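Do you really need to replace your chopsticks every six months?

Oct 7, 2018

Every September the same advice comes round again. Wooden chopsticks should be thrown out after six months, the article says, or you're eating off a mold farm. Sometimes it's three months. I read one a couple of weeks ago that said 2 months if you own a dishwasher, and it didn't say what the dishwasher had to do with it.

I've been suspicious of expiry dates on things that aren't food for as long as I've been buying my own kitchen stuff. Sponges, fine. A sponge tells you when it's done. But somebody has now put a date on cutting boards, pillows, bath mats and wooden spoons, and the date always seems to turn up on a page with a shopping link at the bottom.

So I went looking for where the six months came from. The article I read credited "experts." The one it linked to credited a housewares blog run by Gonosport, who as far as I can tell sell gym towels and, lately, bamboo. The Gonosport page credited a study. No title, no year, no link. I wrote to them and got a coupon code.
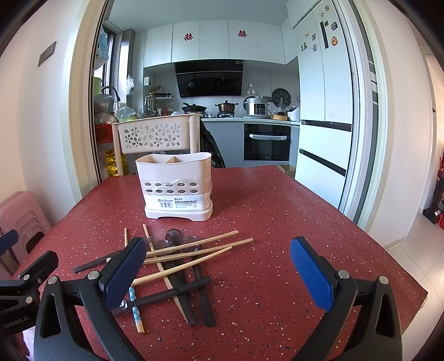 Light ones, dark ones, and a few spoons in the pile.

There was one number I kept running into, which was 2813. That's supposed to be how many bacteria were found on an old pair. On the whole pair? Per square inch? What kind? Your hands have plenty of bacteria on them too and I don't see anyone telling you to replace those. A number that exact with nothing attached to it makes me trust it less.

To be fair, there is something in it. Wood and bamboo are porous, they crack, and a crack holds water. If a chopstick has black spots or smells sour, I'd throw it out, and I'd have done that without an article. What I can't find is any reason the calendar comes into it. A pair that gets used every day and left in a wet sink is going to wear out faster than one that comes out at New Year's.

My aunt in Codthorpe has a set she bought in 2000. She washes them, dries them with a towel and stands them up with the tips in the air. I have eaten with them many times and remain alive. I know that proves very little, but it's more than the coupon people sent me.
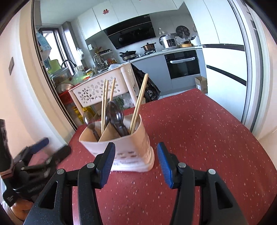 Drying is the part I'd take seriously, and it's the part the articles rush through to get to the shopping. If the bottom of whatever you keep them in has standing water in it, new chopsticks won't help you. Empty it out and give it a scrub. That costs nothing, so I guess it doesn't make much of a headline.

The other claim I looked at was that you should boil them once a week. Kerr, the kitchen store over in Lernthorpe, has this on a card by the register, right next to the oil they want you to rub on afterward – 5 dollars for a very small bottle. I tried the boiling for a while. The lacquer on one pair went cloudy and started to flake, and now I really do have to replace those.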